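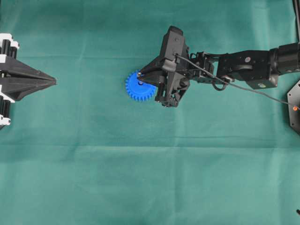 **Iltley Jewelers' Association: Minutes of the September members' meeting**

Held in the upstairs room at Iltley Market Hall. The chair opened the meeting at 6:30 p.m. There were 39 members present, which met the quorum. Apologies were read and noted.

## 1. Minutes of the previous meeting

Accepted with one correction. Under "Window displays," the wording "all members" should read "members on the main street."

## 2. Matters arising

The broken lock on the shared display case has been replaced. Keys are held by the secretary and the vice chair. Members who want the case for a weekend should put their name on the sheet at least a week ahead.

The letter to the town about evening parking has been sent. No reply yet.

## 3. Fall trade

The chair asked for a short report from each part of town.

Main street shops said foot traffic over the summer was lower than last year but that people coming in were more likely to buy. Plain bands and small earrings sold well. Heavier chains did not. Two shops said customers were bringing in old pieces and asking for a trade-in price against something lighter.

Shops near the station reported a slow July and a better August. Repair work kept them busy, mostly ring sizing, clasps and restringing. One member has stopped taking watch repairs and is passing them to another shop.

The market stalls reported steady silver sales. Several stallholders said they have had to reprice gold items more often than they would like, and that customers notice when a tag has been changed. It was suggested that stalls switch to a printed sheet with the day's price per gram and leave tags showing weight only. Members were in favor of trying this but did not want it made a rule.

A member asked whether the association should give guidance on how long a quoted price stands. After discussion it was agreed that each shop will set its own period, and that the period should be written on the quote.

## 4. Supplier terms

Brasta has written to account holders with new terms for findings and chain. The minimum order goes up to $500 and payment is due in 30 days. Smaller shops said they cannot reach the minimum each month without tying up money in stock.

Three options were discussed:

- Pool orders through one account and split the delivery
- Ask Brasta for a lower minimum for association members
- Move the smaller orders to Urkico

On pooling, the question was who carries the risk if a member pays late. Nobody present was willing to hold the account on those terms. On Urkico, members who have used them said the chain is good but the range of clasps is narrow, and delivery can be slow before the holidays.

**Motion:** That the secretary write to Brasta asking for a lower minimum order for members. Seconded. Carried, with 3 against.

Those against asked that their reason be recorded: they would prefer to leave Brasta now and put the whole of their trade with Urkico.

## 5. Holiday layaway

Last year shops offered different layaway terms and some customers complained. A draft one-page form was passed around. Changes asked for:

- Larger type for the cancellation terms
- A line for the customer's phone number
- A space to describe the piece, including weight and any stones
- Remove the sentence about storage fees

The form will be optional. The secretary will send out a corrected copy before the end of the month.

## 6. Joint advertising

The Bite, the free paper given out at the station and in cafes, has offered the association a half page in its holiday issue. Space would be shared by the shops that pay in. Members liked the idea but wanted to see the rate for a quarter page as well. Some asked that the ad list shop names and addresses only, with no prices, given how quickly they go out of date.

Deferred to the next meeting. The vice chair will get both rates in writing.

## 7. Security

A member described a switch attempt at the counter involving a tray of rings. Nothing was lost. Members were reminded to show one piece at a time where they can, and to call the shops on either side if something seems wrong. The phone list is out of date. Please check your entry before leaving and mark any changes in pen.

## 8. Any other business

The scale check is due. Members who want their scales tested with the group should bring them to the hall on the morning of the next meeting, labeled with the shop name.

The room heater was reported again.

## Actions

| Action | Who |
|---|---|
| Letter to Brasta on minimum order | Secretary |
| Corrected layaway form to members | Secretary |
| Half-page and quarter-page rates from the Bite | Vice chair |
| Updated phone list | Secretary |
| Report heater to the hall | Chair |

The meeting closed at 8:10 p.m. Next meeting in October, same room, 6:30 p.m.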